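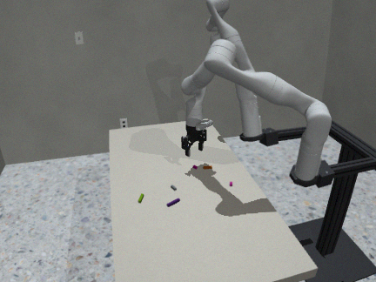

Our library is changing its opening hours again, and the notice on the door leaves most of it out, so I'm putting what I know in one place. Thread.

The new hours start on 8 Sep 2025. Mornings go from a 9 o'clock start to a 10 o'clock start. Evenings stay the same except for the late one, which goes altogether.

That late evening was the only time a lot of people could get in. I work until six and the bus drops me at the Prendergast Road stop at twenty past. Under the new hours I would have ten minutes to choose a book.

The council ran a consultation in August. It was online, with paper copies at the desk if you asked. I asked, and was told they had run out and more were on order. They came two days before it closed.

69 people replied. The report is on the council site under "Leisure and Culture", then "Decisions", then a PDF with no title. Keith Whitelaw found it and sent me the link.

Page 3 says most of those who replied wanted the late evening kept. Page 4 says the late evening will end. There is a paragraph in between about footfall.

The footfall figures come from the counter on the front door. The side door has no counter. Anyone with a pram or a wheelchair uses the side door, and so does everyone who parks round the back.

I wrote to the council and asked about this. Vasanthi Uddin replied within a week and was polite. She said the side door figures were "not available for the period". I've asked whether they are available for any period.

The saving is given as 19 hours of staff time a month. I can't make the sums come to 19 however I do them, but there may be some cleaning or locking up included that I don't know about. If you work there and can explain it, message me.

Things that are not changing, as people keep asking: the reading group, the baby rhyme session, the local history cupboard, and the photocopier (still 10p, still jams on A3).

Reservations are a bit different. You used to have ten days to pick one up. It's now seven. The email still says ten. Go by seven.

The returns slot is open all the time, including when the building is shut. Large books don't fit. Elsie Pirihi got an atlas stuck in it last winter and it took two people to get it out, so please take atlases to the desk.

Someone asked about self-service opening, where you let yourself in with your card when there are no staff. It was looked at. The report says it would need a new door and new lighting at the back, and that it "may be revisited". No date.

Bevan Stubbs has started a petition to keep the late evening. It needs 500 signatures to be debated at full council. Paper copies are in the bakery and the launderette. You have to live, work or study in the borough, and you need to put your postcode or it won't be counted.

If you'd sooner write than sign, write to your ward councillor and say which evening you use and what for. I've had a reply from one of mine — the other two have sent the automatic message.

I've kept the old hours leaflet and the new one. If anyone wants copies of both, let me know and I'll leave them in the bakery with the petition.

Correction to the post about reservations: it's seven days from the date on the email, so if it's sent late at night that day still counts as one. Thanks to Keith for checking.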